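Broltow library to open until 8pm as town agrees new hours

3 min read

Broltow's public library will stay open until 8pm on four evenings a week from October, after the town council agreed to pay for longer hours over the winter.

The building on Trandel Street closes at 5pm at present, and has done so for the past six years. Staff will now work in two shifts, with the late one starting at noon. The children's room will keep its present hours and shut at 5pm.

The change follows a survey carried out in the spring, in which 752 people took part. More than half of those who answered said they could not get to the library during the day. People in work and parents of school-age children were the most likely to say so. Many asked for a Saturday afternoon opening as well, but the council said there was not enough money for both.

Under the plan, the main reading room, the computers and the study tables upstairs will all be open in the evening. The local history room will open late by appointment only, and readers are asked to book the day before. Books can be returned at any hour through the slot beside the front door, as now.

The cost of the extra hours will be met partly from the council's own budget and partly from a grant given by Kairys, the furniture maker, which has its works on the eastern side of the town. The firm has also agreed to supply new chairs for the upper floor. The old ones will be offered to schools and clubs in the area, and any that are left will go for sale in the entrance hall at a low price.

The council said it would look at visitor numbers in the spring before deciding whether to carry on. It has not set a target, but wants to see the evening hours used by people who do not come in at present. Readers will be asked at the desk whether they have visited in the past year.

Some councillors had argued for keeping the old hours and spending the money on books. The library's stock budget has not gone up for three years, and waiting times for new novels have become longer. The meeting heard that 500 new titles were bought last year, a little fewer than the year before. An attempt to split the money between books and opening hours was voted down by a narrow margin.

There were also questions about the buses. The last number 50 to Satari leaves the stop outside the library at 7.40pm, which means that people living in the village would have to leave before closing time. The bus company has been asked whether it could run the service half an hour later. It said it would reply before the new timetable is printed.

Parking in the yard behind the building will be free after 6pm. The gate will be locked at 8.15pm, and drivers are asked not to leave cars there overnight. New lights have been put up along the path from the yard to the side door, which was one of the points raised most often in the survey.

The evening programme is still being put together. A reading group, a beginners' class in family history and a weekly homework hour for older pupils are already on the list. The reading group will meet in the small room on the ground floor, where there is space for 12 people. All the sessions are free, but places must be booked at the desk or by telephone. The full list will be on the library noticeboard before the longer hours begin. 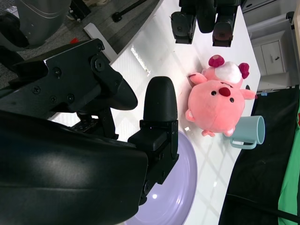 Reader comments

Good news at last. I finish work at half past five and have not been inside the place for years except to push books through the slot.

Please sort out the bus. We pay the same council tax in Satari as everyone else and twenty minutes is not long enough to do anything.

Would have liked Saturday afternoons more than evenings – four late nights seems a lot in winter. Two would do, and then put the rest into books. I have been waiting since May for a novel that has one copy for the whole town.

Does anyone know if the printer upstairs will be on in the evening? It was out of order both times I went last month.

The chairs up there were past it ten years ago. I might still buy one for the shed.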